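We use cookies to remember your settings. Accept | Manage

Blog > Robots > Things that broke

So the Skornell gripper let me down at dish number 80, after I'd been bragging about it all morning! I had the hand-held one clamped on a rim, squeezed, and felt the fingers creep. No click, no beep, just a slow slide and then a very loud noise on the floor. (The dish lived. My nerves, less so.) 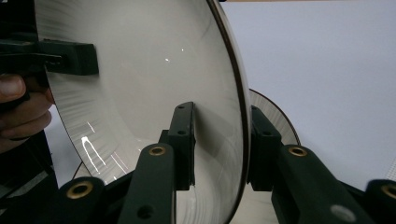
I called Zuleica Caldeira, who knows these linkages way better than I do, and she had me check the pivots first. One had worked loose - maybe a quarter turn. The log said it was still closed at full force, so the software was perfectly happy while the thing was letting go. That's the part that bugs me. If it can't tell, I don't want it over anyone's feet.

I tightened everything, marked the pivots with paint pen and started over from zero. The goal is still 100 in a row by December. Boots on this time.

Recent posts
Retamal arm, week two
Why I gave up on the Indason charger
Drusitz cable mess, fixed (sort of)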